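Home Opinion Notes Archive Contact

Last updated October 28, 2022

The counter job is the wrong unit

Dinstead plans to put a two-armed robot on its returns counter in March. The proposal, written by Tomos Gethin, costs the change by the hour of labor removed. I think that is the wrong unit, and the simulation work already shows why.

The counter was modeled first, with a laptop-like object at the far end and a flat green item lying farther along the top. The robot stands on the near side with both arms in the workspace.

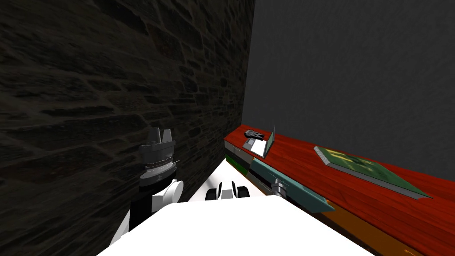
What the simulation counts

Radomir Angelovski ran 3081 trials in Kundance. Of these, 2970 ended with the item where the script wanted it. The remainder went to a person for review, and the proposal gives that review no time at all.

Reviewing a failed trial means reading the log, replaying the motion and deciding whether the fault lies in the grasp, the model or the instruction. Clerks at Dinstead have never been asked to do this. Their pay grade assumes they won't be.
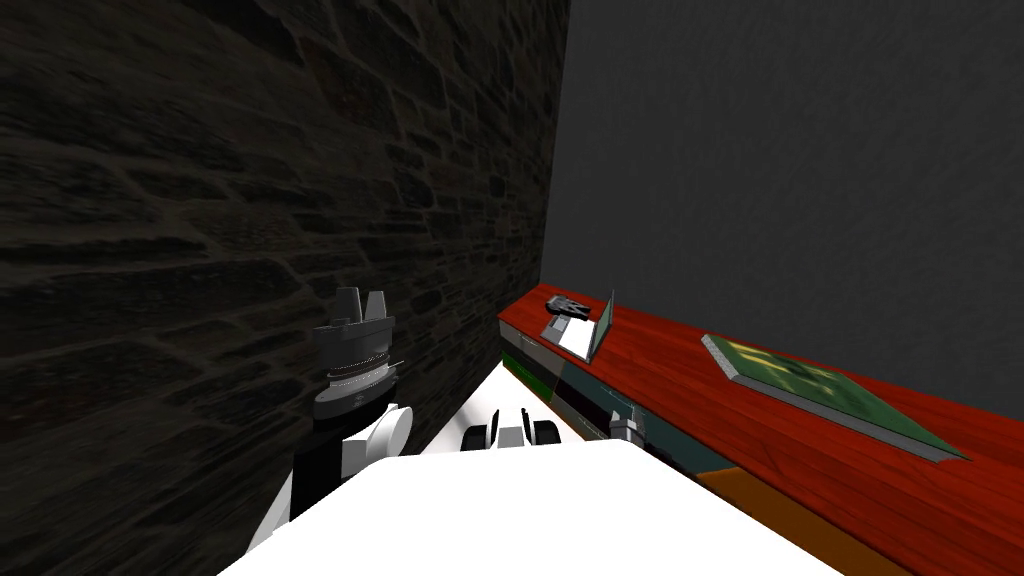 The second omission is pace. A clerk now sets the order of work and can leave a hard case until the line is short. Under the Haltance scheduler the order is fixed, and the hard cases arrive when the machine stops. A shift of 20 interruptions is more tiring than a shift of steady handling, even if the total minutes are equal.

I don't oppose the installation. I would regrade the clerks before March, log review time as labor, and give them authority to change the queue. Gethin's budget has 2000 set aside for training. It should be spent on paid hours at the simulator, with Angelovski present.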